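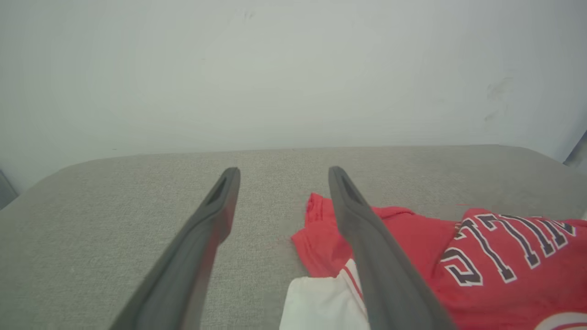

Light gray woven upholstery against the wall, late in the morning.

# Open day at the Vekari upholstery workshop

August 19, 2022

I went to the Vekari open day mainly to look at fabric. We have a sofa at home that needs new covers before November, and I have been putting off the decision since spring. The workshop opens its doors twice a year, and it was a 22 minute walk from the bus stop, most of it along a road with no sidewalk. If you go, take a car or wear proper shoes.

The building is a long single-story unit behind a tile warehouse. The sign is small and I walked past it once. Inside you sign a sheet, get a sticker, and can walk wherever you like except the spray booth where they do the glue. Coffee was free. The cookies were gone by eleven.

## The cutting room

The first room is for cutting. Rolls are stored on racks along the long side, with the fabric name on a paper tag at the end of each roll. The cutters still use cardboard patterns for most of the older models, and those hang on hooks by the door with the model name written in marker. We were shown how a seat panel is laid out so the weave runs front to back. If it runs the other way, the cutter told us, the seat starts to look shiny along the front much sooner.

I asked about leftover pieces. They sell them by weight from a bin near the exit, which I had not known. I bought a bag for patching dining chairs.

## Foam and filling

The next room is louder, with a big band saw for foam. There were three grades out to try, and visitors were invited to sit on each one. The softest felt the best for a minute and then I wanted to get up. The middle one is what they put in most of their sofas. The firm one goes into benches for restaurants and waiting rooms.

A layer of padding goes over the foam before the cover goes on, and that layer is what rounds off the corners. I had always assumed the foam itself was cut round. They had a cushion with half its cover pulled back so you could feel the difference between the bare foam edge and the padded one.

## Gray, and more gray

I spent the most time with the finished fabrics. The two ranges on show were called Flarier and Stimus. Flarier is a thick, loopy fabric in strong colors, and I liked the dark green, but it catches on everything. I ran a watch strap over it and pulled a thread, and the woman at the table said that was a fair test.

Stimus is flatter and comes mostly in grays and sand colors. I looked at the pale ones for a long time. A light gray with some warmth in it is hard to judge from a sample card, and the small square I had been sent by mail looked nearly white on my kitchen table. Spread over a full seat, a pale warm gray is calmer and a bit darker than you expect. A plain surface also helps. With no pattern and no buttons to look at, what you notice is the weave, and then only from close up. From a few steps back the surface goes smooth.

The other thing I checked was the corner. A padded, rounded corner is kinder to your shins than the square ones on our current sofa, and it is easier to get a vacuum nozzle around. The drawback is that the cover has to fit well there or it wrinkles.

On cleaning, the advice was simple: vacuum every week, blot spills with a dry cloth, and do not scrub. Removable covers cost 600 more on a two-seater. I thought that was a lot, and said so, and was told that most families with children end up paying it.

## The talk and the shop

There was a short talk at noon from Đinh, a small firm that does repairs and shares the back of the building. It covered sagging webbing, which is our problem too. Two of the three sofas they get in, they said, only need new webbing and a firmer cushion, and the frame is fine. The talk ran over and the room was warm, but I took notes and will be turning our sofa upside down this weekend.

The shop is one corner of the entrance hall. Prices are on the tags, and you can borrow large samples for a week against a deposit. I took home two, both light gray, one a shade warmer than the other. Returns go to the side door before four o'clock.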